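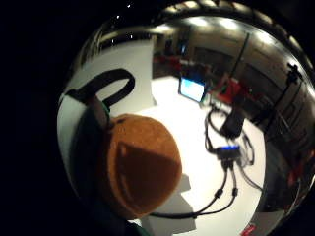
Print this post
E-mail this to a friend

I've been meaning to write about felting for ages, and since February has been far too hot to have a lap full of wool, I've finally got the time to sit at the kitchen table with the fan on and do it.

I learned from Hatice Kahraman, who ran a class in the hall behind the library when I first moved to this side of town. I only went because my neighbour Şengül had paid for two places and her sister pulled out. I thought we'd be making those little brooches you see at markets (nothing wrong with them, my mum has several), but Hatice had us start with a pair of slippers, and by the end of the first night my arms ached so much I could hardly steer the car home.

If you've never done it, wet felting is mostly rubbing. You lay your wool out in thin wisps, one layer going up and down and the next going side to side, then you sprinkle on warm soapy water and rub, very gently at first, as though you were patting a nervous cat. After a good while you can get rougher with it, and then comes the rolling, and the throwing, which my kids love and the dog doesn't. My first slippers came out big enough for a footballer on one side and a toddler on the other. I still have them in the cupboard!

What I didn't understand back then was shrinkage. Hatice always made us felt a small square first and measure it before and after, and of course I skipped that step because I was keen to get to the colours. These days I do the square every time and write it in an old exercise book, along with where the wool came from. My favourite batch lost 35 per cent, and it made the firmest, nicest pair of slippers I've ever worn.

Colour is the other thing I could go on about. I'm a sucker for rust and burnt orange and all those browns you get from onion skins, and I'll happily save skins in a paper bag for months. Şengül says my whole house is going the colour of a teapot. She's a blue person herself, and we've agreed to differ, although she did ask me for a rust-coloured cushion last winter, so I'm claiming that one.

Anyway, once the weather cools down I'm going to have a go at a proper hat, with a brim. Hatice has lent me her wooden block and made me promise not to leave it on the verandah. If any of you have made one, I'd love to know how you kept the brim from going wavy, so please leave me a note.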